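Notebook, primary archive, back bench
August, kettle on, not quite 8 a.m.

Picking up where I left off before the long weekend, which is to say in the middle of the mess I made of the candidate spending files. Short version for anyone who only reads the top: the doorknock diaries are all in, the radio logs are half in, and I no longer trust the column headed "county" in anything that came out of the Galtance export.

So, the county thing. I was trying to line up campaign stops in the last month before the primary against what each campaign spent on local radio, to see whether the ads followed the candidate or the candidate followed the ads (my money was on the second). Everything looked gorgeous for the first hour. Then I noticed that one campaign had apparently held 94 town halls in a county with one town hall in it. I've been to that town. It has a bakery and a very steep hill. What Galtance does, as far as I can work out, is fill a blank county with whatever was in the row above, and keep doing that until it meets a row with something in it. Cheerful behaviour for a program we paid a licence for!

Fix for now: go back to the scanned itineraries, re-key the county by hand, colour the cell yellow when it's been checked against paper. I've done the front-runner and the protest candidate. Please don't sort the sheet until the yellow is finished, or at least copy it first and sort the copy. 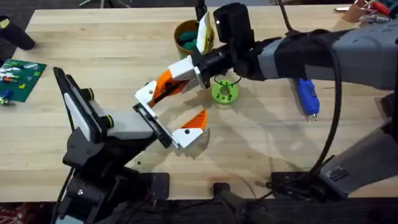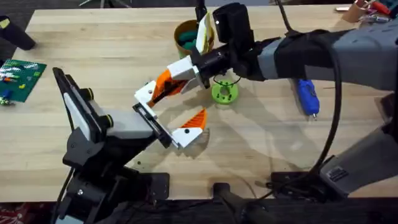

Harawira, August

Ebony Te Moana rang at lunch about the memoir problem and we talked for ages, so I'm writing it up while I still remember who said what. The problem is that the staffers' memoirs all put the moment the race changed on a different night. The press secretary says it was the union hall speech. The pollster says it had already happened by then and the speech was a reaction to his numbers (he would). The field director barely mentions either and gives two whole chapters to a snowed-in bus. Ebony's view is that we should stop treating them as witnesses to the same event and read each one as a claim on the credit, then go looking for what was written down at the time. I think she's right, though I grumbled, as it means going back through the daily memos and I'd promised myself I was done with the daily memos.

Anyway, I started. There are 240 pages of them in the second box and they're better than I remembered. The tone shifts a good ten days before any of the memoirs say it should. Early on it's all taxes and the deficit and who's endorsing whom, and then almost overnight the memos start quoting people. A fellow laid off from a shoe plant. A woman who'd paid for the heating and not the mortgage. Whoever was writing them had clearly started going out with the canvassers, and I'd love to know who it was, because they're unsigned apart from a squiggle that could be an R or a K. Or a B, on a bad day.

I've photocopied the two that matter most and put them in the green folder, labelled by the date typed at the top and not the date stamped on the back. The stamps are from whoever received them at headquarters and they run late. Somebody there was evidently stamping in batches.

Radio logs: the Zarnora station sent theirs, bless them, and they're on paper, in pencil, and very readable. The Brustivness station says theirs may have gone in a flood, "may" being the word they used. I've asked again. If they can't find them we'll have to lean on the invoices, which give us the money but not the time slots, and the time slots are the interesting bit. An ad at breakfast in mill country is a different animal from one at eleven at night.

Also tried the newspaper polls against the pollster's own figures, and they disagree less than I'd hoped. I was rather looking forward to catching him out. His undecideds are high all the way through, but he counts leaners as undecided and the papers don't, so once you shift those over it's all pretty neighbourly. I've left my working on the second tab, with the crossings-out, in case I've fooled myself.

To do:
finish yellow cells (three campaigns left)
ask Ebony for her notes on the union hall speech, she has the local paper's version
chase Brustivness again, nicely
find a sample of the field director's handwriting and hold it up against the squiggle
new toner, the photocopier is doing stripes

Tea's gone cold and I've still got the shoe plant man in my head. Going to start on the next bundle of memos before I pack up.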